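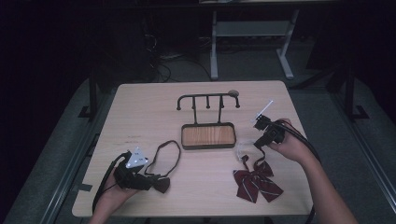 Dear all,

Thank you for the many kind messages about the memorial page for our former rector. I have read all of them, and I will print them for the family.

I want to come back to the travel grant for students from Sedthorpe. Some of you asked me why it does not carry his name yet. The university office at Kuretgate told me that a named fund needs a written agreement from the family first, and this letter is still on its way. Until then we may collect money, but we should call it only "the Sedthorpe travel grant" in all our mails.

At this moment we have 297 alumni on the list and 202 of them have answered. Most prefer one larger grant every year. A smaller group would like 4 small grants, so that more students can go to the summer seminar at Arruda. 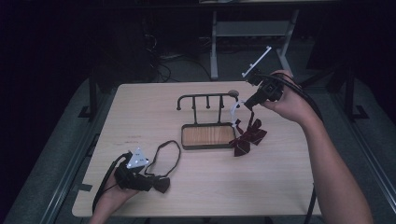 Sandrine Carré wrote:

> I am for the small grants. When I was a student he paid my train ticket to Arruda from his own pocket, and he never mentioned it again. It was not a big sum, but without it I would have stayed at home. I think he would like it if more people could have the same chance. Could we also accept students in their first year?

Dear Sandrine, I did not know this story, thank you. For the first-year students I must ask Kuretgate, as the present rules say they need 30 credits before they apply. I will write to them this afternoon.

If you have not answered yet, please do it before the end of August. A short mail with "one" or "four" is enough.

With best regards from the grant group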